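Craft room monthly check – 2/9/24
Checked by: Mared Harries

Fire door – OK. Closes by itself again now Idris has planed the bottom, hooray!
Extinguisher – OK, pin in, tag in date. Next service December.
Sockets – two fine, the one by the sink has a cracked plate. I've taped it over and told Idris (please don't peel it off!).
Tables – OK. No wobble, no sharp corners. Phones still get left out on them, so do pop yours away before the glue comes out.
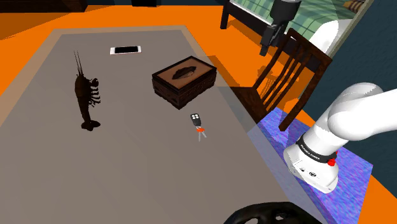 Table top with lobster figure and white phone.

First aid box – low on plasters, I'll bring a box of 100.
Kiln cupboard – locked, key on the hook. Lovely and tidy too – thank you, whoever did it.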